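3 min read

The Big Brick Sort – a little gallery

My sister and I have been putting off the LEGO sort for ages (the tub lived under the stairs at our place in Hesudham and was getting hard to lift). More than 2000 pieces, every color, and years of sets all mixed up together. So in April we cleared the table, made a big pot of coffee and tipped the lot out! 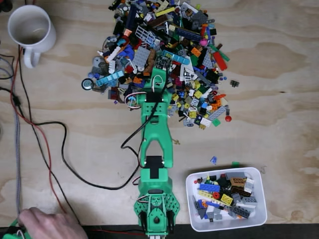 The pile on the table, with the white bin down in the corner. Love that magenta-pink round piece at the upper right!

I wanted to sort by color and my sister wanted to sort by shape, and we went back and forth on it for way too long. Color looks prettier on a shelf – but try finding one little gray plate in a box full of gray. We're doing shapes now, with the technic parts kept apart, and I'll admit she was right. Next up is rebuilding the old harbor set, if we can dig out all 574 pieces of it.

We use cookies to remember your settings. Accept | Manage

Recent galleries
Shelf day at the Kan studio
Trikorau flea market finds
Button jars, before and after
A rainy weekend in Skillano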